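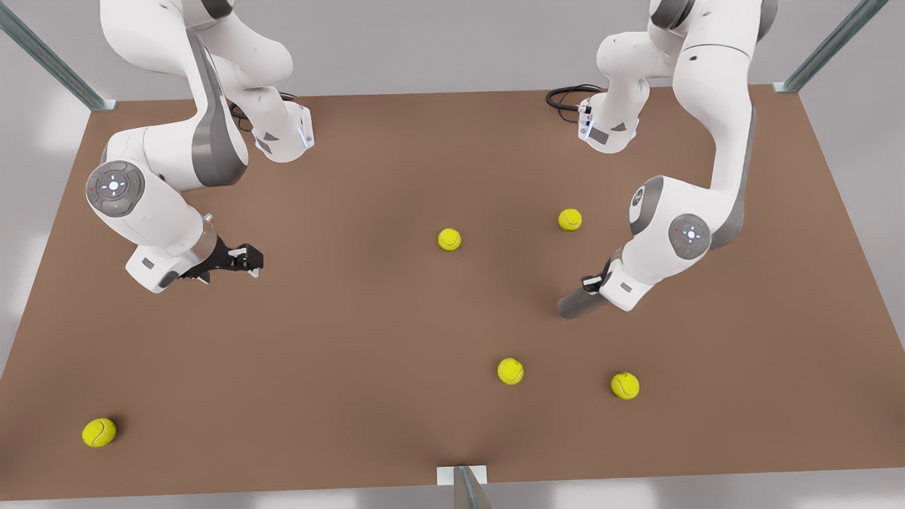
Nerau publishes house rules for simulated robot work, and invites everyone to argue with them

2023-12-13 - For immediate release

Nerau, the robotics software and testing firm, has today published its code of practice for two-armed handling work done in simulation. The document is called the Flado Code, after the simulator it was written for. It is free to read and free to copy, and is shorter than the last thing we published on the subject, which ran to 185 pages and was, by all available evidence, read by its authors.

The Flado Code sets out what a team should write down, check and admit to when it trains or tests a pair of robot arms on a rendered table. It covers scene set-up, the behaviour of an arm that is waiting its turn, the naming of left and right, the treatment of dropped objects, and the wording of results. It applies to any work done in Flado from the first of next month inside Nerau, and to anyone else who fancies it.

"People assume a simulated robot needs no rules, as it can't trap your fingers," said Bernice Yakubu, head of practice at Nerau. "True enough. It can still teach a real robot to do something daft, and the real one has your fingers to work with. We have rules for the workshop, rules for the van and rules for the fridge. It seemed odd that the place where the arms spend most of their time had none."

What the code asks for

The code is arranged in 6 parts. The main points are as follows.

Left and right belong to the robot. All logs, labels and task notes must use the robot's own left and right. When the arms are viewed from across the table, the robot's right arm will be on the viewer's left, and the viewer will have to cope. Nerau found both habits in use in its own files in November, sometimes in the same file, and once in the same sentence.

The idle arm is part of the task. If one gripper is holding an object and the other is holding nothing, the empty one must still have a stated position and a stated clearance above the work surface. "Out of the way" is no longer accepted as a position. A tennis ball on the table is to be treated as an obstacle by both arms unless the task sheet says it is a target.

Loose objects are to be listed. Every item that starts on the surface must be entered on the task sheet, including the ones put there to be a nuisance. Round items get a line of their own, with the rolling friction used. A ball that stays exactly where it was put whatever happens around it is a sign that somebody has left a setting at its default, and the run does not count.

A grip must be described as well as claimed. Where a gripper closes on a long object, such as a cylinder, the log must say how far along it was taken, at what angle it is carried and how the contact was modelled. Holding a cylinder by its upper end is a perfectly respectable grip. It is also a different grip from holding it in the middle, and the two may not share a row in the results.

Fixed structure stays in. Support posts, mounting plates, brackets and trailing cables may not be removed from the simulated cell to make planning easier. If the real cell has a post there, the rendered one has a post there. Teams who would like fewer posts are asked to take this up with whoever builds the real cell, and to let us know how they get on.

Failures are to be reported in the same type size as successes. This part is one sentence long and took longer to agree than the other 5 put together.

How it was tested

The code was tried out over four weeks with Zatance, which makes gripper control software, and Kwofie, a consultancy that writes safety paperwork for small factories. Both were asked to follow the draft to the letter and to complain in writing. Both did, at length.

Zatance objected to the original rule on clearances, which gave one figure for every arm in every task and would have kept an idle gripper so high that it could barely get back in time to be useful. The published version lets each team set its own figure, provided it is set before the first run and left alone afterwards. Kwofie objected to the word "reasonable", which appeared throughout the draft. It has been taken out wherever it could not be defended.

"My favourite part of any standard is the bit where it says who has to do the thing," said Mariama Appiah, who led the review at Kwofie. "The first draft was full of things that 'should be checked'. By whom? The arms? It now has a name against each check, and I'm told a few of those people were surprised to hear it."

Filling in a task sheet took the trial teams roughly 4 minutes once they were used to it. Nerau considers this bearable. Some of its engineers have asked for their dissent to be recorded, and it is hereby recorded.

What the code does not do

The Flado Code is a voluntary document. It is no substitute for a risk assessment of a real robot cell, and following it does not make any machine safe, certified or clever. It carries no badge. Nerau was asked during the trial whether there would be a badge, and would like to repeat that there will not be a badge.

It also says nothing on how good a rendering should look. Nice reflections on the floor are welcome but earn no marks - the reviewers were firm on this, having sat through several presentations with very nice floors.

Getting hold of it

The code, a blank task sheet and a filled-in one can be downloaded from the practice section of the Nerau website. Comments may be sent to the practice desk through the form on the same page. Those that name a part and suggest different wording will be answered first. Those that begin "with respect" will be answered in due course.

About Nerau

Nerau writes simulation and test software for robot arms used in handling and assembly, including the Flado simulator. It also runs a small workshop where customers can try on real arms what they have already got working on rendered ones.

Press contact: Nerau practice desk, marked for the attention of Bernice Yakubu.

Ends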